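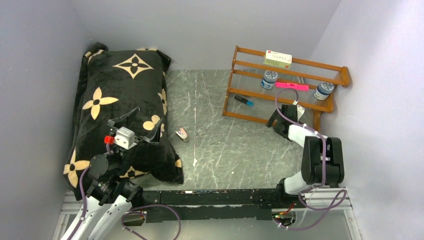
Chapter 3
Teaching by Hand and at a Distance

Ask someone to put a stapler on a rack and they will do it while thinking about lunch. Ask them to do it through two robot arms and they will stop talking, lean forward, and miss.

This chapter is about that gap. There are two common ways to show a robot a task. In the first you take hold of the arm itself and push it through the motion, which robot people call kinesthetic teaching and everyone else calls wrestling. In the second you stay out of the way and drive the arm by remote control, which keeps your elbows out of the recording but also takes away your sense of touch.

Both methods save what you did, including the parts you'd like to forget. Evie Furnival, who ran the tidying trials at Jencombe, recorded 50 demonstrations in her first week and kept 9. The other arm was no help - it spent most of them waiting.

Soft things deserve a special warning. A jar has the decency to keep its shape. A pillow offers a gripper plenty of fabric and very little advice on where to pinch it.

We start with hand guiding in Section 3.1, since it needs the least equipment. Readers with sore wrists may skip to Section 3.2.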